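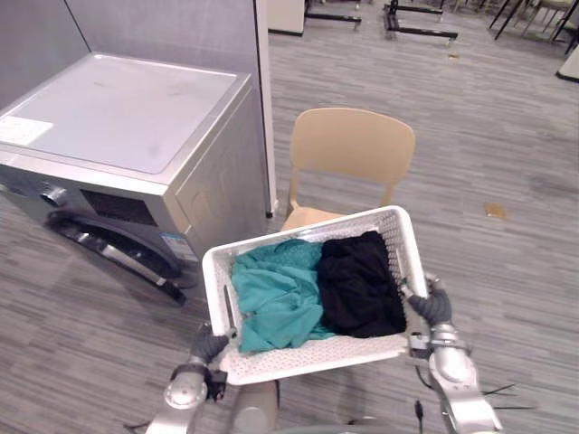

Print this thread | E-mail this thread

1/ Swapped the feedline on the 2 m collinear over the weekend. Old run was thin coax left by the previous owner of the mast. New run is 21 metres of low-loss, one piece, no joins.

2/ Reason for the change: SWR at the shack end looked fine and received signals did not. A lossy cable flatters the reading, as the reflected power is attenuated on the way back too. Measured at the antenna feedpoint it was 2.4:1. At the rig, 1.5:1.

3/ Old cable, when cut open, had black braid for the first metre below the feedpoint. Water had got in under the tape. Whoever fitted it used PVC tape only, no self-amalgamating layer.

4/ New connectors are N type, crimped, from Ovelex. Centre pin is soldered. The crimp ferrule needs the correct die and the one in my general-purpose set is slightly too large. Bought the right die. It cost more than the connectors.

5/ Sealing order, for anyone who asked last time: one layer of PVC tape, two of self-amalgamating stretched to half its width, one more of PVC. Work upwards on the last layer so the overlaps shed rain. The first layer is there so you can get it all off again with a knife.

6/ Drip loop at the wall entry. Feedthrough sloped down to the outside. I used the Clisska entry plate, the four-hole version. The gland supplied was too tight for this cable with the connector fitted, so the cable goes through first and the connector goes on indoors.

7/ Lightning arrestor is on the same plate, bonded to the earth rod with flat braid. Bend radius on the braid kept wide. Rod resistance not measured yet. I have borrowed the tester and will post a figure when I have one.

8/ Results. Feedpoint SWR is now 1.3:1 at 145 MHz after moving the bottom radials. Rig end reads 1.2:1. The two agree far better than before.

9/ The Lonberg repeater used to drop into noise on low power. It now opens reliably on 5 watts with full quieting on receive. Same radio, same power supply, same height.

10/ One fault found along the way. With the new cable connected there was a buzz on receive every 300 ms or so on 145.500. Followed it with a handheld to the switch-mode supply for the network switch. Two ferrites on the DC lead reduced it, did not remove it. Linear supply fitted, buzz gone.

11/ Correction to 10: it was the supply for the router. The network switch shares the same socket strip and I wrote down the wrong one.

12/ Question from a reply: why not use the thicker cable? Bend radius at the mast head. The bracket leaves very little room under the antenna and the heavier cable would have put side load on the connector. At 21 metres the difference on 2 m is small. On 70 cm I would think again.

13/ Second question: the clips are Chaimongkol stainless, with a rubber insert. Do not pull them up until the insert bulges. Crushed coax changes impedance at that point, and a row of evenly spaced crushes is worse than one.

14/ Left to do: test the earth rod, label both ends of the cable, and check the tape in January once it has had some frost on it.

Filed under: VHF/UHF, Antennas and feeders, Station notes

Contact | © Station notes 2020 | Back to top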